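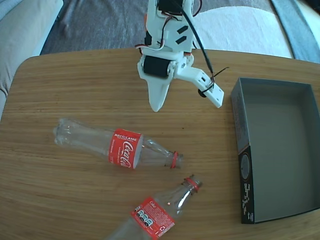
4. Changes in Work at the Clearing Tables

4 min read

The arm took over one task at Pastbridge, which was moving empty drink containers from the table into an open box. Before it came in, one clerk cleared the table and another kept the count sheet. Grevico, which runs the site, expected the first job to disappear and the second to stay as it was. Our notes from 108 observed shifts show a different split. The clerk who had done the clearing stayed at the table in most shifts, but the work became a matter of setting things out, watching, and stepping in.

Setting out took up more of the day than the managers had planned for. Clerks learned to leave open table between one bottle and the next, and they stopped standing containers close to the box. None of this was in the written instructions. Ovidiu Marinescu, the shift lead, added it to the training sheet in June after hearing the same advice passed along by three different clerks.
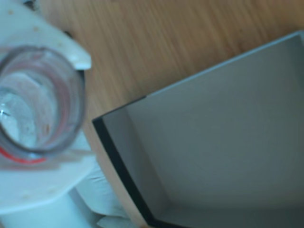

4.1 Cups and Bottles

Clerks treated cups as a separate kind of work. With a bottle, most of them looked away once the fingers had closed. With a clear cup they kept watching until it was let go. Several said they did not trust the grip on a smooth wall, though the logs list fewer stops for cups than for bottles. Two clerks went on clearing cups by hand when the table was full, and their shift lead allowed it.

Bottles raised other questions. A bottle lying on its side can be taken at the body or at the neck, and clerks had strong views on which was better. They spoke of "good" and "bad" ways for a bottle to lie — words they had not used when they did the clearing themselves. 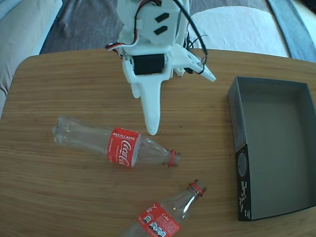 Figure 3. Gripper above two clear plastic bottles, with the open gray box to the right.

4.2 Stepping In

We coded more than 370 entries in the stop log. The most common reason given was a bottle the clerk expected to be dropped. In interviews, clerks described the lift as the hardest part to judge. A bottle held by the neck hangs at a slant, with the base low,
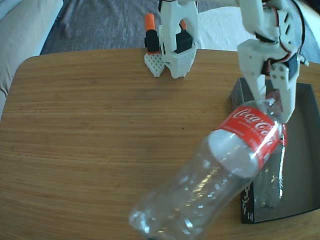 and newer clerks often pressed stop at that point. Those with longer service waited. The log gave both choices the same weight, and a clerk who waited left no entry at all. Marinescu raised this with Grevico when stop counts were first used in staff reviews. The counts were taken out of the reviews but are still posted in the break room.

Pay grades did not change during the study. The job title did, from "clearing clerk" to "table attendant." Four of the people we interviewed still used the old one.

Home Sections Figures References Authors

Contact: Urnel Workplace Studies | © 2018 Urnel | Back to top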